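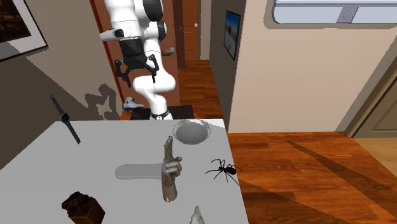
I've been using the Dallel scene pack from Hikomard since November, and a few people have asked if it's worth paying for. My answer is mostly yes, with a couple of complaints.

The pack gives you home interiors for testing a simulated arm and gripper. You choose a room, it puts a table in it, and then it drops a mixed set of objects on top. The objects are the main reason I bought it. My old setup was cubes and cans, and a grasp planner that does well on cubes and cans doesn't tell you much. Dallel will give you a wristwatch, a clear bowl, a sculpted hand and a spider on the same tabletop, with a sneaker on the floor near the robot base.

The spider is the hardest one for me. The legs are thin and bent in all directions, and my planner keeps picking a leg when I want it to go for the body. The watch is easier as long as the gripper comes down across the case. I still haven't found good settings for the bowl.

Lighting is better than I expected. The arm throws a proper shadow on the wall, and that was enough to confuse the segmentation model I was using. I had to retrain it, and it took me two evenings.

Now the complaints. Objects can spawn very close to the table edge or right up against each other. There is a spacing setting, but it resets whenever you load a new room. I wrote to support and got a reply in two days saying it's a known bug. Loading is also slow, almost three minutes per room on my desktop.

I tried the Giller pack before this one. It loads faster, but the rooms are bare and the objects are mostly boxes. If you only need to check reach and collisions, Giller is fine and costs less.

I'm keeping my Dallel license for now. Next I want to try it with the Dmytriv gripper model, if I can get the finger joints to import correctly.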